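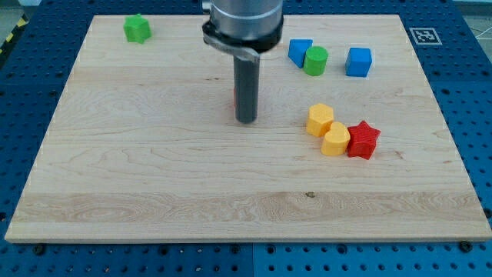

Robot Rules for Kids
by Domingo Retamal

Hi! I work with robot arms, and kids ask me all the time if a robot has rules. It does, and so do I!

My first rule: hands stay out while the arm can move. An arm pushing little plastic blocks looks gentle, but it can't feel sorry for your fingers. If a block rolls away, I stop the arm first and then I grab it.

Rule two is about the big red stop button. Everyone in our workshop at Kirnora has to know where it is, even visitors who are only staying 5 minutes. (Yes, I quiz them.)

Rule three: go slow with anything new. When I try a new program I run it at a crawl and keep a hand by that button.

Grown-ups write rules like these down in long books called standards, so that people in different countries can build safe robots the same way. Got a robot kit at home? Try writing your own rules and tape them to the wall!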